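Finger-Jointed Panel Enclosures: Setting Joint Width, Kerf and Clearance

Updated 20/10/2023 by Morena Russo

A box made from flat panels holds its shape through the joints between them. The usual joint is a row of tabs on one edge and a matching row of notches on the next. The steps below apply to any sheet stock from 2 mm up and to any cutter that takes a vector file. The Plemis control box is used for the numbers.

Before you start

Measure the sheet with calipers at all four corners and near the middle. Stock sold as 3 mm often measures 2.8 to 3.2 mm, and the notch depth has to match the real figure. Write down the highest and lowest readings. If they differ by more than 0.2 mm, set the sheet aside for parts with no joints.

Cut a 50 mm test square and measure it. The difference between the drawn size and the cut size is the kerf. Repeat this for each material and whenever the cutter is serviced.

Step 1. Set the tab width

Start with three times the sheet thickness. Narrower tabs snap during assembly, and wider ones leave too few contact faces on a short edge. Divide the edge length by the tab width and round to the nearest odd number. An odd count puts the same feature at both ends of the edge, so opposite panels can share one drawing.

Step 2. Assign the corners

Three panels meet at every corner and only one can own the material there. Give the corner to the base first, then the front and back, then the sides. Mark ownership on the drawing before you add any tabs. Most failed first cuts come from two panels claiming the same corner.

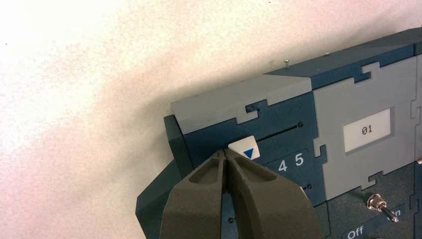 Step 3. Apply the kerf offset

Offset the outside profile outward by half the kerf. Offset holes inward by the same amount. Notches along an edge are part of the outside profile and need no second correction. If your software applies the offset at cutting time, leave the drawing at nominal size. Applying it in both places makes the joints too tight to close.

Step 4. Add clearance

For a glued joint, allow 0.05 mm per face. For a press fit, allow none and test on scrap. Painted panels need extra room: one coat on both mating faces closed the gap by almost 0.1 mm on the Plemis box. Mask the tabs if the color break has to be clean.

Step 5. Cut a joint coupon

Draw two strips with five tabs each and clearances of 0, 0.05, 0.10, 0.15 and 0.20 mm. Cut them from the same sheet as the job and push each pair together by hand. Use the tightest pair that closes without a mallet. Label the coupon with the material and cutter settings and keep it.

Step 6. Assemble dry

Fit the base and back first, then both sides, then the front. The top goes on last. Check the diagonals with a rule; they should agree within 0.5 mm. Only then apply glue, with a thin brush, to the notch faces. Clamp lightly and leave overnight.

Drawing files are under Skallevetti, item 535.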